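Clollov Project Report
Rules for Recording Household Tasks with a Hand-Held Gripper
Submitted 11/7/24
Bendville, Robotics and Automation elective

Why we ended up writing rules

When our team signed up for the Clollov project, we thought we would spend the semester teaching a robot arm to tidy a bedroom, and I will admit that the word "standards" did not come up once in our first meeting. We had a plan, we had a gripper you hold in your hand like a big pair of tongs with a camera on it, and we had plenty of friends and relatives willing to lend us a room for an afternoon. The idea is a fairly common one by now. A person does the chore with the gripper, the camera records it from the gripper's point of view, and the recordings are used later to train an arm with the same kind of fingers.

By the middle of October we had 400 recordings and a real headache. Some of us started recording before picking up the gripper and some after. One of us liked to fold a sleeve in one smooth move, and another would let go, think about it, and grab again (that was me, I'm afraid). When we tried to sort everything, we found that 100 of the recordings couldn't be used under any reading of our own instructions, mostly because the instructions were two lines long and each of us had filled in the rest as we liked.

So we changed the project. Our advisor was very kind about it and said a good set of rules was worth handing in all by itself, and this report is mostly that.

What we looked at first

We read what we could find on safety for robots that share a space with people. Most of it is written for factories, and a good deal of it concerns fences, stop buttons and how hard an arm is allowed to push. We kept the parts that made sense for a home. We also borrowed from the Hemeck handbook, which is what our school shop uses for the laser cutter and the lathes, and which has a lovely plain way of saying who is in charge of a machine at any moment.

The rules, as they stand now

We call the current version the Amano sheet, after the room where we argued over it. It fits on one page and we would like to keep it that way.

Before you start: get a yes from the person who lives in the room, in writing, and tell them what the camera will pick up. It sees a lot more than the thing you are holding. Shelves, windows and family photos can all get in, so ask what they would like moved or covered. Check that the finger pads are clean and the screws are snug.

While recording: one task per recording. Begin with the fingers open and end with the fingers open. Keep your free hand out of the way unless the task card says two hands. Move at the speed you would want a machine to move at near your grandmother. If you drop something, keep going and finish the task, and note the drop afterward.

With clothing and bedding: take hold of the fabric itself and stay away from zippers, buttons and drawstrings. Puffy things like down jackets get a gentle pinch, enough to gather the material between the pads and no more. Stop if you feel a seam pulling. We went back and forth on this one for a long time, and the wording still isn't perfect, since "gentle" means something different to each of us.

Afterward: fill in the log the same day. Put the room back as you found it. If the owner changes their mind, delete the recording and every copy.

Trying the sheet out

We made 100 new recordings under the Amano sheet, and this time 5 had to be thrown out. It isn't a fair experiment, and I want to say so plainly, as we had all had a lot more practice by then and we knew we were being checked. Still, the sorting was so much more pleasant! The log was the biggest help. Nearly every question we had about a recording could be settled by reading what its maker had written down.

What we would still like to do is put a number on the pinch. A small force sensor behind each pad would let us swap that slippery word "gentle" for a limit anyone could check, and next semester's team is very welcome to our parts list and our notes.
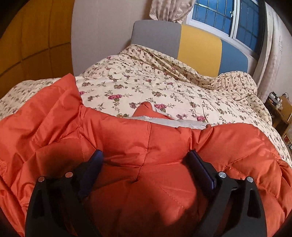 Until then, the rule for soft clothing stays as written, and new members practice it with one of us beside them before they record alone. We have also left a blank space at the bottom of the sheet for suggestions, which has already started to fill up, mainly with complaints about fitted sheets.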